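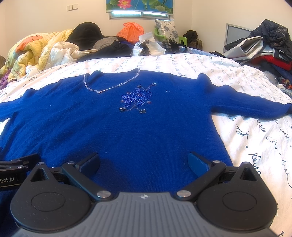
Pullover falten mit dem Sepp Handgreifer – Kurzanleitung

Schnell runtergeschrieben, Fragen in die Kommentare.

Vorher: Akku laden, 80 Prozent reichen. Greifer einschalten, Finger einmal ganz auf und zu. Aufnahme in der Dremance-App anlegen, Name der Aufgabe rein (sonst sucht man sich später dumm).

1. Pullover flach aufs Bett, Vorderseite oben. Ärmel ganz zur Seite raus.
2. Greifer über die Brust halten, Finger offen, Spitzen zum Stoff. Aufnahme starten.
3. Ersten Ärmel an der Manschette fassen, quer über den Körper legen. Loslassen, kurz warten. Dann der zweite.
4. Saum greifen, hoch bis zum Ausschnitt. Langsam – bei Strick zieht es sonst Falten.
5. Finger auf, wegziehen, Stopp.

Perlen und Pailletten: nie direkt drauf greifen, immer daneben in den Strick. Greifkraft auf 12 stellen, mehr brauchts nicht.

Pro Kleidungsstück mach ich 200 Durchgänge, zwischendurch Lage leicht verändern. Mit glatten Hemden kommt der Sepp schlechter klar, die rutschen ihm wegg. Dicke Sachen gehen gut.

Upload läuft abends, da ist die Leitung freier. Teil zwei mit Hosen kommt im Mai.

Kaja Stankevičius

12 Kommentare · 80 mal geteilt
© Trudville · Kontakt · Nach oben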